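Kunar K2 Hand: five weeks against the Zaretti gripper

We mounted the Kunar hand on our test arm in November and compared it with the Zaretti parallel gripper, using the same controller. Each one made 1,000 picks. The Zaretti was faster on boxes and bottles. The Kunar was better with soft packages, where it needs less force and does not slide so easily. The price is 1,957 euros, with cable and mounting plate. Spare fingertips are sold in bags of 200 grams of silicone parts.

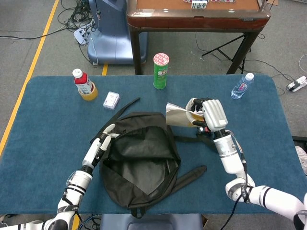

Can I use the Kunar with my old controller?
The Prurnia controller works from the second version. For older ones you must order the adapter, and delivery takes two weeks.

Contact: Macarena Ulloa, Văduva Automation | © Văduva | Back to top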